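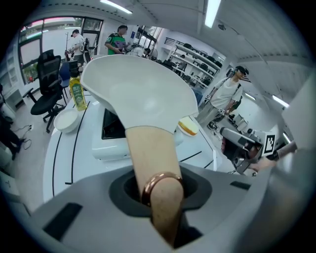

**Givau** is a programme of kitchen automation run by the catering firm Zunness at its works in Mirnismont. It covers the preparation of simple breakfast dishes, and it relies on recorded demonstrations in which kitchen staff carry out the work by hand with instrumented grippers. The recordings are used to train the control software of robot arms. Equipment and software are supplied by Ivanyshyn, an engineering firm. Within the company the name Givau is also used for the recording room itself and for the group of employees assigned to it.

## Background

Zunness supplies cooked breakfasts to hospitals, hostels and railway canteens. In the years before the programme began, the early shift at Mirnismont was the hardest to fill. It started before public transport was running, and much of it consisted of repeated handling of pans and plates. Earlier attempts at automation had used fixed machinery, including a conveyor toaster and a portioning machine for eggs. Both did one task at a steady rate but could not be changed over quickly when a customer altered an order. The portioning machine was withdrawn after its first winter.

The agreement with Ivanyshyn was signed on Tuesday, May 7, 2024. Under its terms the supplier installed and maintained the equipment, while Zunness provided the staff who would give the demonstrations. At the time the Mirnismont works employed 74 people. A first group was chosen from those who had put their names forward, and recording began that October.

## Method

A demonstration is a single task performed from start to finish by a person holding one or two grippers. The grippers have jaws of the same general pattern as those fitted to the robot arms, so that a movement made by a person can later be matched by the machine. Printed square markers fixed to the grippers allow their position to be followed. Tasks include lifting a pan by its handle, setting it on a cooktop and moving bread to a plate. Each is repeated with small changes in the starting position of the objects.

The work is carried out at tables marked with black lines. Several operators may be in the room at the same time, and some wear backpacks or shoulder straps during recording. 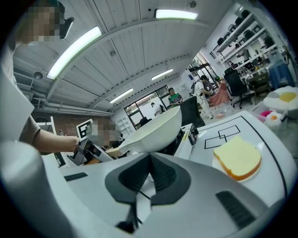
Matvii Tkachuk has compared the first weeks to learning to cook in oven gloves. In an account written for the staff newsletter, Tkachuk noted that movements which had been automatic for years had to be slowed down and thought about, and that the pan was harder to manage than the bread. The same account held that experienced cooks were at first slower than recent starters, and that the difference had gone by the end of the first month.

Recordings are checked before use. A demonstration is set aside if an object is dropped, if the operator changes grip without need, or if the marker is hidden for too long. Operators may also withdraw a recording of their own without giving a reason. The first target, set jointly by the two firms, was 2000 accepted demonstrations of the pan and plate tasks. Rejected recordings are kept separately and are not counted towards individual output, a point that was settled after discussion with staff representatives.

## Effects on staff

### Duties

The programme created a new grade, that of demonstration operator, which is paid at the rate of a senior kitchen assistant. Operators divide the week between the recording room and the kitchen. The company had first proposed full-time recording posts, but the proposal was dropped when those taking part asked to keep their kitchen shifts. They gave loss of practice as their main concern, together with the dullness of repeating one task for a whole day.

The early shift now starts later than before on days when the arms are in use. Staff on that shift load ingredients, clear faults and inspect finished plates. Cleaning duties have increased, as the arms must be wiped down between runs and their jaws removed for washing. Managers did not allow for this in the first rota, and the cleaning time was added afterwards.

### Physical strain

Lifting and reaching in the kitchen were reduced, but recording work brought complaints of its own. Holding the grippers with the arms extended was found tiring for the wrists and shoulders. Sessions were shortened, and a rest period was placed after every second session. A lighter gripper was requested by the operators and remains under discussion with the supplier.

### Training and knowledge

New operators are taught by existing ones over two shifts. Instruction covers the handling of the grippers, the start and stop procedure and the placing of objects on the table. A written guide is kept in the room and is amended by the operators themselves. Most of its entries concern small matters of technique, such as how far to open the jaws before approaching a handle and when to let go of a slice of bread.

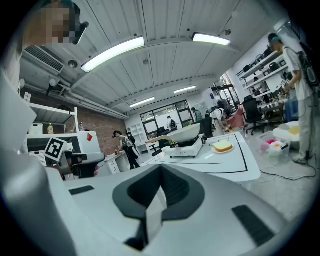

## Reception

Opinion at the works has been divided. A staff survey found general approval of the later start and less agreement on the question of future employment. Zunness undertook in writing that no post at Mirnismont would be ended as a direct result of the programme during the life of the agreement. Staff representatives welcomed the undertaking but objected that it did not cover posts left unfilled when employees retired.

A further dispute concerned the recordings. Tymofii Hordiienko argued at a works meeting that a demonstration was a piece of skilled work and that those who gave it should be paid again if it was used at another site. The company did not accept the principle of repeat payment. It agreed instead to a single supplement for each operator and to a rule that recordings may not be passed to a third firm without notice to the person who made them. The rule does not apply to recordings made by the supplier's own employees. 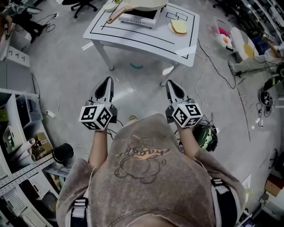 *Two hand-held grippers with marker cubes, with a pan and a plate of toast on the table ahead.*

## Later development

The range of tasks has been widened in stages. Pouring was added after the pan and plate work, followed by the opening of lidded containers. Tasks involving knives were considered and put off on grounds of safety. Zunness has stated that any use of the system at its other kitchens will be discussed with staff at those sites before equipment is ordered.

## See also

- Collaborative robot
- Industrial catering
- Learning from demonstration
- Shift work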